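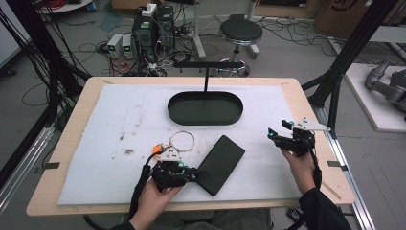 Small Retail Management — Handout 9
Storing and counting small stock
Tutor: Shuk-fan Kuo

What we mean by small stock

In this course, small stock means any goods that a shop assistant can close inside one hand: rings, earrings, buttons, keys, fishing hooks, watch parts. Such goods have a high value for their size and they are easily lost. A shop which sells wardrobes knows when a wardrobe is missing. A shop which sells earrings may learn it only in April, when the year's accounts are prepared.

Please read this handout together with chapter 4 of the course book. The words in capitals may come up in the written test.

1. The STOCK RECORD

The stock record is a list of everything the shop owns and intends to sell. For each kind of item it gives a code, a short name, the place where it is kept, the cost price and the quantity. Students often forget the place. In a small shop the owner keeps this in the head, and it works well until the owner is ill.

The code should be short and should not carry a meaning that can change. If you put the supplier's name in the code, you will have trouble on the day you change supplier.

2. The FULL COUNT and the ROLLING COUNT

In a full count, the shop is closed and everything is counted at once. In a rolling count, one part of the stock is counted each week while the shop stays open. The full count gives one clear figure for one date — this is what the accountant prefers. The rolling count finds mistakes earlier, but it needs discipline.

Our case for the seminar is Liao, a jewellery and repair shop in Dudside with two branches. Its record showed 2000 items. The full count in the main branch found 1000 items, and the count in the second branch found 516. The difference is 484 items. Before you read further, write down which causes you would check first.

Most students write "theft". In the case, the larger part of the difference was repair parts, which were taken from stock for customers' work and never written off. They had left the shop quite properly, but on paper they were still there.

3. SHRINKAGE

Shrinkage is the difference between the recorded stock and the counted stock, when the counted stock is lower. We divide it by the recorded stock to get a rate. For Liao this is 484 divided by 2000, or 24.2 per cent. Be careful with this number. It contains paper errors as well as real losses, and the two need different treatment.

4. Containers and labels

Small goods should be kept in closed containers with the code on the outside, and also on a slip inside, as outside labels fall off. Do not mix two codes in one container, even for one afternoon.

For the seminar

Read the Heltgate case (Yung-ching Yeh will give out copies) and prepare a one-page plan for a rolling count. Say who counts, what is counted first and who checks the result. Plans are handed in at the start of the seminar — late plans will be read but not marked.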